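Lab visit: the Rasau planning stack at Watetti

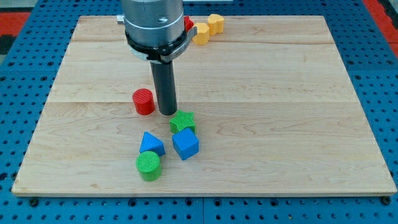

Rasau is a planner for pushing blocks with a single rod, and Watetti opened its lab in September to show the software side. Erick Ndung'u took our group through the code first. Perception publishes block poses, the planner scores 760 candidate pushes per cycle, and the controller executes only the first 6 cm of the winner before replanning. Contact is the hard part. With the green star against the blue cube, and a blue triangle and green cylinder close by, a push on one block is likely to move another, so the model has to predict the group. The red cylinder beside the rod is easier to model, as its outline has no orientation.

Pose updates were slower than I expected — 36 ms, most of it in segmentation. Blocks behind the arm keep their last known pose until they are seen again. The log viewer, Mussa, replays predicted and measured paths together. I would use it today.

Comments (2)

Baltazar Olvera
Is the push model learned or analytic?

Postosden
Learned, from 4000 pushes. Erick said the analytic one is still there as a fallback.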